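The Wultine Proportion

The book was called The Wultine Proportion, and by the time Svyatoslav Mykhailiuk was asked to review it, everyone in Litinow who owned a pair of heavy glasses had already agreed that it was great.

He read it in February, in the kitchen, with his coat on. It had 605 pages. The argument, as far as he could find one, was that a fellow named Ciden had built a town library in Ridgeway by humming. Ciden walked the lot for a season, humming, and wherever the pitch of the hum changed he drove a stake into the ground, and wherever there was a stake there was now a wall. The author called this listening. The drawings came afterward and were made by other people, who got a paragraph near the back.

Svyatoslav had been writing about buildings for the same small magazine for 20 years and he had met a lot of listening. He had met an office tower that was a conversation with the wind and a bus depot that was a prayer. He had waited for a bus in the prayer. There was no bench.

"Just say it's good," his editor told him over the phone. "People want to know it's good."

"Is it?"

"You've got the book. I haven't got the book."

He turned to page 257, where the author had arrived at the reading room and was unable to go on. She had wept there, she wrote, for most of an afternoon. She did not know why. The light came down from the high windows in a manner that forgave her. Svyatoslav looked for a note explaining what kind of windows they were and which way they faced. The note said only that the reader should go.

So he went.

He packed for one night, which he had always done badly. Shirts came out of the drawer and went onto the table and stayed there while he thought about trains. He settled on the black things, as he did every time, because you could spill a station lunch on them and still interview somebody. 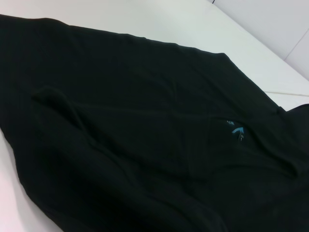

Ridgeway, 2:15 in the afternoon

The library stood behind a tire shop. It was smaller than the book. He walked all the way around it before going in, a habit he had picked up from an old teacher who said that the back of a building was where they kept the truth and the trash cans. The back was all right. Somebody had thought about the drainpipes.

Inside, the entrance hall bent to the left for no purpose he could see. A stake, he supposed. Ciden must have been humming and hit a high note. Past the bend there was a counter and a woman stamping large-print westerns.

"I'm looking for the reading room," he said.

"Did you read the book?"

"I'm reviewing it."

She pointed with the stamp. "Down there. People generally sit on the left."

He sat on the right. The room was tall and rather narrow, with a row of windows up under the ceiling, facing north. He wrote north in his notebook and underlined it. A man was asleep over a boating magazine. Two girls were sharing a bag of pretzels under a sign about food. The chairs were the stackable kind, so either Ciden hadn't hummed any chairs or the town hadn't paid for them.

Svyatoslav waited to be forgiven.

At three he felt nothing. At half past three he felt the radiator, which knocked. He wrote down that the radiator had been put under the long table, where it cooked the knees of whoever came early and did nothing for anybody else. He wrote down that the far door opened against a bookcase. He had a page and a half by then and was enjoying himself, and he could already hear the first line of the review, and it was a mean one.

Then he moved to the left side, so he could say he had.

It was a better seat, he had to admit. From there the wall across from him took the light evenly all the way down, and the bend in the hall kept the noise of the counter out. You could hear the stamp only if you tried. He tried. He took off his coat, which he hadn't done indoors since Christmas. One of the girls turned a page. The man with the boating magazine woke up, saw where he was, and seemed satisfied with it.

Svyatoslav did not weep. He read 26 pages of a history of canals that had been left on the table, a subject he had no interest in, and when he looked up the windows were dark and the lamps were on, and the woman from the counter was standing at the end of the row.

"We close at six," she said. "Did you cry?"

"No."

"Me neither. I've been here since it opened." She pushed in a chair. "My cousin did, but she was getting divorced."

"Did you know him? Ciden?"

"Sure. He came in to fix the door. He never did fix it."

"Did he really hum?"

She thought about this for a while. "He had a sinus thing," she said.

He missed the last train and took a room over the Ridgeway diner, where he sat on the bed with the book, the notebook and a plate of eggs. He crossed out the mean line. He wrote that the reading room was a good one, then crossed that out too and wrote that the left side of the reading room was a good one. He tried to decide whether a man could get a wall in the right place by humming, or by having a sinus thing, or by being lucky with a stake. It bothered him that the room wouldn't have been any different whichever it was. It bothered him more that the author would agree with that, and had probably said so somewhere in the parts he had skimmed.

His editor called at nine.

"So is it good?"

"The book or the library?"

"We're a magazine, Svyatoslav. Either."

"The door hits a bookcase," he said.

"Can I print that?"

"You can print that first." He moved the eggs and found his place in the notebook. "Then I'll need two more columns. And I want to ask somebody about the drainpipes."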